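Notebook, April, a little after 4 in the afternoon

Back on the cold brew tea trials, and I'm sorry to whoever reads my handwriting later (Akua, probably) because I did most of this standing up. We're still trying to settle how long the Laklow black leaf wants to sit in cold water before it goes from pleasant to furry on the tongue. Last batch we steeped for 314 minutes, which was only that long because I got stuck on the phone, and it came out better than the ones I had planned so carefully! Yaw Darko thought it tasted of apricots. I got something closer to raisins, but I'd had lunch by then and he hadn't, so I'd trust his tongue over mine.

The Promau green is another matter. It turns grassy early and stays that way, and no amount of coaxing with a coarser sieve has helped. I pulled a small glass at 58 minutes and another at 189, and I'd happily drink the first one all summer long. The second went down the sink.

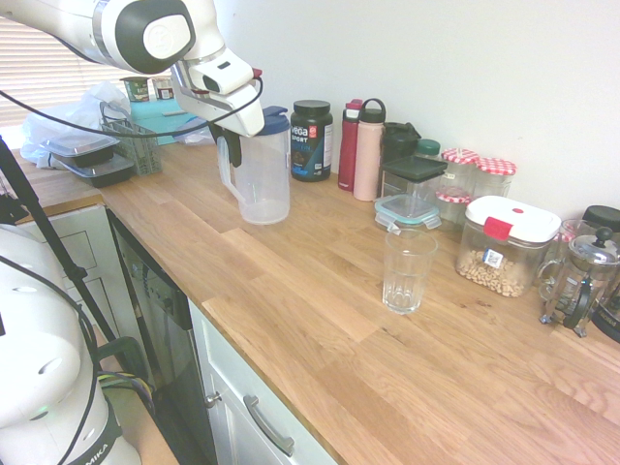
Leaf size seems to matter more than I gave it credit for in my earlier notes. The Kotow sample has a lot of dust at the bottom of the bag, and the dust gives up its color almost at once while the big pieces are still thinking it over. I'd like to sift it before the next round and brew the two parts separately. For that I'm staying with a clear pitcher like the one with the blue lid, as I want to watch the color come up from the side without lifting anything and letting the fridge smells in (Akua's onions, I love you, but no). The stoneware jug keeps colder but I can't see a thing through it.

Water next. All of this has been tap water through the old filter, and Yaw keeps telling me the spring water from Issahaku is softer and would flatter the green. He may well be right. I'll ask him to bring some on his next trip, and in the meantime I've put the Laklow in again, same weight of leaf, lid on, bottom shelf at the back. Please don't stir it.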